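Snack tray by the door: what goes in yours?
Forum: Home & Table > Entertaining and Everyday
14 replies

plumbline49
Posts: 3285

I have surrendered the round brown table to snacks. It was supposed to be where we put mail. Now it has the white plastic tray with the raised rim on it, and the tray has opinions.
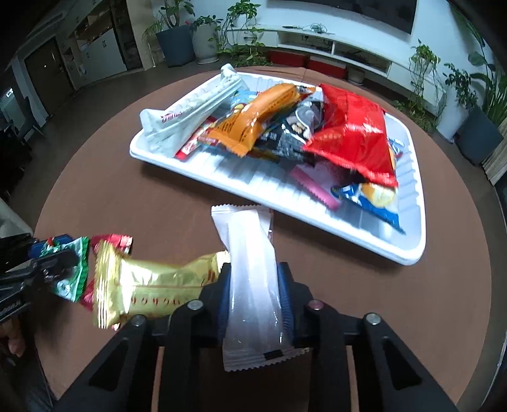

My rule is one of everything and no duplicates, so people pick what they like and stop asking me what there is. My household's rule is apparently to eat all the good ones by lunch and leave me the rice things. I'd like to know how other people stock theirs, and whether you sort it or just let it pile up. My sister-in-law sorts hers by color. We don't discuss it.

gravelroad
Posts: 1439

Pile. Always pile. Once you sort a snack tray you've opened a store, and then somebody complains about the selection.

Big red pack on top is a rookie mistake though. It covers much of the right half of the tray. Whatever's under it will be there at Christmas.

okra_winfield

Stand the long ones up in a mug next to the tray. I use a Cunha mug with no handle that I can't bring myself to throw out. Bars go in the mug, bags go in the tray, and you can see the lot from the couch.

plumbline49

The mug would be knocked over within the hour. I know who I live with.

gravelroad

Then the mug is doing you a service. You'd hear them coming.

tinroof_annie

I'm going to be the unpopular one. Open trays are why my kids stopped eating dinner. In July I moved everything into a lidded Narnusano bin on top of the fridge and complaints lasted four days. Then they started eating pears. Pears!

okra_winfield

My kids can open a bin on top of a fridge. They can open anything except the dishwasher.

halfpastnoon

Nice tray. Is that the kind with the ridges in the bottom? I had one and crumbs got down between them and set like grout. I ended up lining it with a square cut from an old Dralon cushion cover, which looked terrible and had to be washed every time someone breathed on it. Went back to crumbs.

plumbline49

Ridges, yes. Everything in it is wrapped, so the crumbs happen on the rug, where they belong.

halfpastnoon

Fair.

gravelroad

Dralon under snacks is the worst idea I've read on here, and I was around for the soup drawer.

tinroof_annie

The soup drawer worked fine for a person living alone.

okra_winfield

Back to the question — I go half sweet, half salty, and I put the slim bars at the front where they can be grabbed without digging. Refill when it looks sad. I don't rotate by date. If a bar goes off in my house it means someone has been ill.

iver_owner

Does anyone have the Iver stacking trays? Two levels, the top one lifts off. I keep the stuff for guests on the bottom and it took my husband until last week to look under there. I've had a good run.

plumbline49

Two levels is tempting. I could put the rice things on top and let them think that's all there is.

tinroof_annie

Or, and hear me out, a lid.

Last edited by plumbline49 on September 19, 2018. Reason: spelled "entertaining" wrong in the title, and gravelroad noticed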